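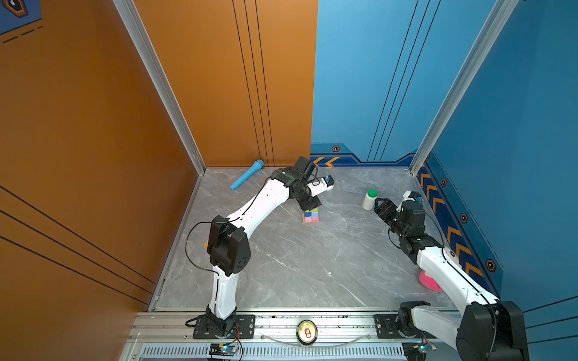 White-and-black robot arm with its gripper over a small stack of colorful cubes

Flidstead Skirting Kit for Manufactured Homes

Price: $747 per kit
Panel height: cut to fit, up to 60 inches
Coverage: 100 linear feet
Colors: Sandstone, Clay, Pewter, White
Sold by: Lakex Home Supply

If you have lived in a manufactured home through even one cold winter, you already know what the wind can do when it gets underneath. The floors go chilly, the pipes start to worry you, and sooner or later some animal decides that the space below your bedroom would make a very nice place to raise a family. Good skirting takes care of a lot of that, and it makes the whole place look finished too. We have been selling skirting for a long time, and the Flidstead kit is the one we find ourselves recommending over and over to folks who want to put it up themselves over a weekend or two (or three, if the grandkids are helping!).

The Flidstead is a vinyl panel system. The panels stand upright and snap together along their long edges, with the bottom ends resting in a track on the ground and the top ends tucked behind a two-piece trim that fastens to the home. The top trim has some room in it for the panels to slide up and down, and that matters more than you might think. Ground moves when it freezes and thaws, and panels that are pinned tight at both ends will buckle or pop loose by spring. Leave the gap the instructions call for and the whole run can ride up and down with the soil.

What comes in the kit

Solid panels and vented panels
Ground track
Back trim and front trim for the top edge
Ground spikes for the track
Screws for the back trim
One Tomgate access door, in the same color as your panels
Printed instructions with a planning sheet

You will need to supply a tape measure, a chalk line, a level, tin snips or a fine-tooth saw, a drill, a hammer, and a snap-lock punch. The punch is the one tool most people don't have sitting in the garage. It makes the little raised tabs that hold a cut panel in the front trim, and we carry it if your local hardware store doesn't.

Measuring your home

Please measure before you order. We know everybody says that, but we get a fair number of calls from people who went by the length on their title papers, and that number often includes the hitch. Walk all the way around the home with a tape and write down each side separately, and then add them up. One kit covers 100 feet, so a shorter single section may get by with one kit plus a few loose panels, and most homes will want two kits. Porches and additions count as well if they sit up off the ground.

For height, measure from the ground to the bottom of the siding at every corner and then every few feet in between, especially if your lot slopes. Use your tallest number when you order. The panels are cut to length on site, and it is very easy to trim one down and not at all easy to make one longer. If any spot on your home is taller than 60 inches, call us before ordering, as a tall run needs a brace behind it and we would like to talk you through where it should go.

Vents and the crawl space

Moisture is the quiet troublemaker under a home. The ground gives off damp all year long, and if that damp can't get out it will settle on your floor joists and your insulation. Every kit comes with a mix of solid and vented panels, and the planning sheet has a simple way to work out how to space them. Put a vented panel close to each corner so air can cross underneath, and spread the others evenly along the sides. Keep the vented ones away from the spot where your water line comes up.

You should also have a ground cover in place before you close everything in. A heavy plastic sheet laid over the soil is fine, with the seams overlapped. And if your dryer vents under the home, now is the time to run that duct all the way out through the skirting. Some local codes have their own rules about vent area and about where the access opening goes, so check with your building office or your park manager first.
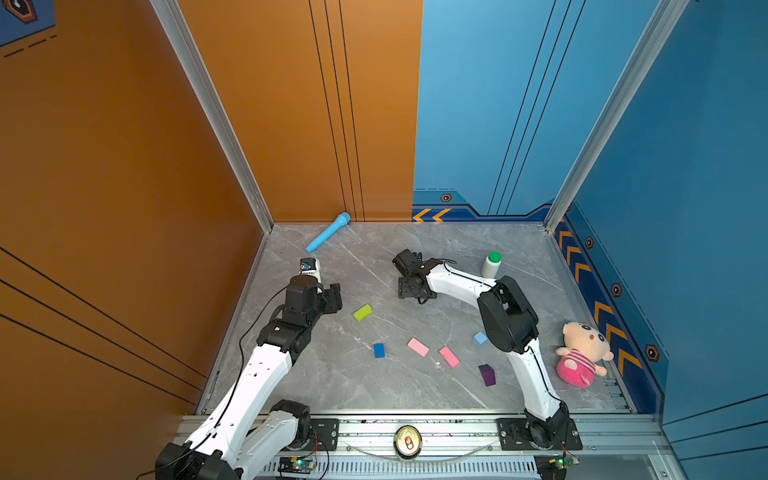

Two robot arms over a marble-patterned floor with toys and small blocks

The Tomgate access door

Older skirting kits expected you to pull off a panel whenever you needed to get to your plumbing, and after a few rounds of that the panel never did sit right again. The Tomgate door is framed, hinged on one side, and closes with two turn latches that you can work with gloves on. It goes in wherever you like along the run. Most people put it near the water shutoff, and we think that is a smart place for it. If you have a long home you may want a second one at the far end. Extra doors are $86 each and come in all four colors.

Insulated backing

For colder areas we also offer the Tilahun backing, a rigid foam panel that stands behind the vinyl. It is sold by the piece and it cuts with a utility knife. The foam does two jobs at once, slowing down the heat loss and giving the vinyl something firm to lean on when a stray ball or a weed trimmer comes along. The Tilahun pieces are made with openings that line up with our vented panels, so please tell us you are using both when you place the order and we will send the right mix.

We do get asked if the backing will keep pipes from freezing all by itself. It helps, but it isn't a replacement for heat tape or pipe wrap, and we would never want you to unplug your heat tape on account of anything we sold you.

Colors and care

Sandstone is our best seller by a good margin, and it goes with nearly every tan or cream siding out there. Clay is a bit redder and hides splashed mud very well. Pewter is a medium gray with a hint of blue. White is white, and it looks lovely, but you will be out there with the hose more often. The color runs all the way through the vinyl, so small scratches don't show much and you will never have to paint.

For cleaning, a garden hose and a soft brush with a little dish soap will handle most things. Please don't use a pressure washer up close, as it can drive water up behind the trim and blow panels loose. Keep gravel a little way back from the track if you mow near the home.

What customers have told us

"I was nervous about the corners but they just bend around once you score them on the back like the sheet says. Took me longer to dig the line for the track than to put the panels up." — Mekdes Araya

"Floors are warmer, no question. My one complaint is that I ordered one bag of screws too few because I added the porch at the last minute. They sent more and didn't charge me for the shipping." — Sohail Niazi

"Good kit. The Clay color is darker in person than it looked on my computer, so get the sample first. I ended up liking it anyway." — Grímur Þrastardóttir

Samples, shipping and returns

Color samples are free, and we will mail you up to four of them. Kits ship on a pallet by freight truck, and the driver will bring the pallet to the curb or the end of your driveway. Have a helper with you, as the long cartons are awkward more than heavy. Open the cartons and look over the panels while the driver is still there if you can, and note any damage on the delivery slip before you sign it.

Unopened cartons may be returned within 60 days. Cut panels can't come back, but leftover full-length panels can, as long as they are clean and you still have the carton. Hang on to a few spares in your color, though. Lawn mowers throw rocks, and you'll be glad to have a matching panel tucked away in the shed.

Questions before you order

Mihret Admasu and Nahom Hadgu look after skirting orders here at Lakex, and both of them are very patient with rough sketches on the backs of envelopes. Send yours in with your measurements marked on each side, along with a note about your ground (grass, gravel, or concrete, because concrete takes a different fastener for the track). They will write back with a parts list and a full price, including freight to your address.

Prices on this page updated 2023-05-02.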